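Forums > Manipulation > Teleoperation and Kinesthetic Teaching
Tags: cloth, demonstrations, wrist camera, leader-follower

Hand guiding vs. leader arm for garment pick and spread

gridlock_dh
I need a sanity check before I record a second batch. The task is single arm: pick a crumpled garment off a table, lift, drag it toward the near corner, release. Parallel gripper, wrist camera, one fixed overhead camera.

First batch was 80 demos, all hand guided. Arm in gravity compensation, me holding the last link and steering it, gripper on a foot switch. Policy trained on it reaches the cloth reliably and then closes too high. It gets air or a few threads. My forearm is in the overhead view for most of every demo, and I suspect the policy is reading my arm instead of the cloth.

Options are to mask the arm out, drop the overhead camera, or redo everything with the Renby leader arm we have on the shelf. I would like to avoid the last one because I am slow with it.

torsen
Redo it. Masking leaves a hole in the image that moves exactly the way your arm moved, so the cue is still there in a different color. We lost a month to that.

Being slow is fine for the first 25 or so. Throw those away and start counting after.

palletjack
Disagree with torsen on the blanket "redo it." Hand guiding gives you contact feel that a cheap leader arm doesn't. For anything where the fingertips have to touch the table and slide under fabric, I get better grasps with my hand on the wrist than through a leader with no force feedback.

What you can do is guide by hand, log the joint trajectory, then replay it with nobody in view and record images on the replay. You have to put the garment back in the same state first, which for cloth is the catch.

torsen
The catch is the whole thing. You can't put a crumpled shirt back in the same state. Replay works for pegs and drawers.

palletjack
It works for cloth if the first contact point is all you need to be consistent. Drop the shirt the same way, accept some mismatch, discard replays that miss. I kept 60 percent of mine.

gridlock_dh
I tried replay on a handful today. Most of them missed by a finger width or more, which on a folded edge is a miss. I don't think I would get to 60 with this fabric, it is thin and settles differently every time.

Side question. When you close on cloth, are you logging commanded width or measured width? I have commanded only.

m_ostrava
Log both. With commanded only, the policy sees "closed" the same whether you have a fold in the jaws or nothing. The difference between commanded and measured is small on thin fabric but it is there, and it is the only signal you have without tactile sensors.

Also check the time offset between your gripper log and the camera. On our Varma controller the gripper state arrived 27 ms behind the joint states and we never corrected it in the first release of our dataset. The close event ended up a frame off in a lot of episodes.

gridlock_dh
Checked. Mine is also late, but less than a frame. I will correct it anyway.

Commanded vs. measured was a good call. Adding it to the recorder now.

kestrel_b
Regarding "closes too high." Look at your approach height in the demos before blaming the overhead view. People who hand guide tend to hover, because pushing the fingertips into the table by hand feels wrong, and then they drop the last bit quickly. The policy smooths that over and closes during the hover. I would plot height against gripper command for ten episodes.

torsen
Seconded. And it is a point against hand guiding, which I notice palletjack isn't going to mention.

palletjack
It is a point against hovering. Tell the operator to touch down, wait a beat, close. Same instruction applies with a leader arm.

gridlock_dh
Plotted it. kestrel_b is right. In most of my episodes the close command starts while the gripper is still moving down, and there is no dwell at all. So the overhead view may not be the main problem.

I did a short session with the Renby leader this afternoon, with a deliberate dwell before closing. Grasps are slower but they look repeatable. Wrist view from one of them:

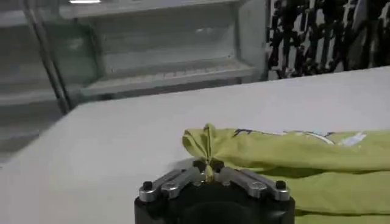

Wrist cam, leader arm session. Fold pinched between the pads, the rest of the garment on the table to the right.

m_ostrava
Good amount of fabric for a pick and drag. I would want less if you were unfolding, since a bunched tuft takes several layers with it and you can't separate them after.

Is the cloth always on the right side in your starts? If it is, vary it. A wrist view with cloth on one side every time teaches the policy to swing that way.

gridlock_dh
Not on purpose, but I am right handed and I drop it there. I'll mark start zones on a sheet of paper and rotate through them.

kestrel_b
Background too. You have a patterned curtain in one corner and white shelves in the other. If the wrist camera sees those at grasp time it will use them for localization, and then you move the table and it breaks. Either shift the table between blocks of episodes or crop the top of the wrist image.

palletjack
I wouldn't crop. The top of the image is where the far part of the cloth shows up during approach. Shift the table.

kestrel_b
Fair. Shift the table, and change what hangs behind it if you have the patience.

torsen
What are you using for the leader-follower mapping? If it is joint to joint with different link lengths you will get tilt at the wrist near the table, and a tilted gripper pinches with one pad low.

gridlock_dh
Joint to joint, same geometry, so no scaling. I looked at Oken's end effector mapping but it added lag I could feel. The Dratar plugin would not build against our controller version and I didn't pursue it.

torsen
Same geometry is fine. Leave it.

m_ostrava
Keep the old hand guided set. Train on the new one alone first, then add the old episodes with the overhead input dropped and see if the reach improves. We saw a small gain from mixing, but only with wrist images.

palletjack
I'd be interested in that result. My guess is the old set helps the approach and hurts the close.

gridlock_dh
That is the plan. New set first, wrist and overhead, dwell enforced in the recorder: it will reject an episode if the close command comes before the arm has settled. Then the mix. I'll post the height plots for both when they are done.

torsen
Post the rejected count as well.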